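## 4. Late substitutions and the defensive line

### 4.1 Data and setting

The matches in this section come from the Clindona regional league, second division, played over two full seasons. Only league games were used. Cup games were left out, as extra time changes the way coaches keep their substitutes, and we could not correct for this in a fair way. In total the set contains 967 substitutions made after the 60th minute. Of these, 115 concerned a player in the back line, that is, a center back, a full back or a wing back. The goalkeeper was treated separately and is not in this number.

For every substitution we noted the minute, the score at that moment, the position of the player who left and the position of the player who came in. When the two positions were different, the change was coded as "structural". When they were the same, it was coded as "direct". A change from full back to wing back was also coded as direct if the team kept the same number of defenders. Maddocks, in his earlier work on the Bustness youth teams, used a stricter rule and counted such a change as structural. We tried his rule also, and the direction of the results stays the same, but the difference between the two groups becomes smaller.

The line height was measured from the event data as the average distance between the two center backs and their own goal line, taken in the ten minutes before and the ten minutes after the change. Periods when the ball was out of play were removed. If a second substitution came inside the ten minutes, we kept the first one and shortened the window. This is not an ideal solution, and we return to it in Section 5.

### 4.2 Direct and structural changes

After direct changes in the back line the teams mostly kept their height. A small drop was found when the team was leading by one goal, but a drop of the same size was found in leading teams that made no change at all in this period. We therefore do not think it is caused by the substitute. It seems more natural that a leading team moves back with time, whoever is on the field.

With structural changes the picture is different. Teams that took out a midfielder and brought in an additional center back moved closer to their own goal almost immediately, also when the score was level. Coaches often explain such a change as a way to free the full backs to go forward. In our data the full backs did go forward more often in the first minutes, but this did not continue. By the end of the window they stood as deep as before the change, and in several matches of Kovalchuk, the team with the most structural changes in the set, they stood deeper.

The opposite change, a defender out and an attacker in, was made almost only by losing teams. The line went up, as one would expect. The distance between the two remaining center backs also became larger, and the number of long passes played behind them increased. We did not find that these teams conceded more often. However, the final minutes of a match give few chances to both sides, and the absence of a difference should be read with care.

### 4.3 Who gives the instruction

Prokopenko has argued that the line height depends less on the substitute than on the player who gives the calls in the line. To check this, we asked the coaching staff of 4 clubs to name their usual caller before each match. When the caller stayed on the field, the line recovered its earlier shape within a few minutes after a direct change. When the caller was the player who left, the offside line was broken more often, and the two center backs stood at different heights for longer periods. One coach at Sustard told us that he would rather keep a tired caller than bring in a fresh player who is quiet. The other three did not have a fixed opinion on this question.

The number of cases with a departing caller is small, and we give no test of significance for them. They are reported as the coaches may find them useful.
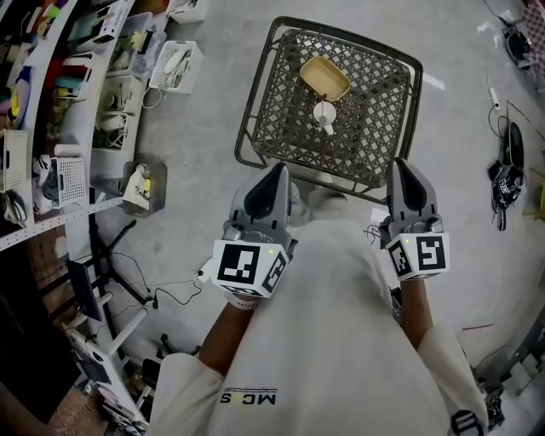

**Figure 3.** Two hand-held grippers, one in each hand, with marker cubes mounted on their backs.

### 4.4 Score and time left

The effect of the score was examined with the same windows. For level matches, the time left had almost no relation to line height before the 80th minute. After it, home teams stood higher than away teams, and a substitution of any type did not change this order. For matches with a difference of two goals or more, we saw large variation between clubs and no common pattern. Removing the youngest players from the set did not make it clearer.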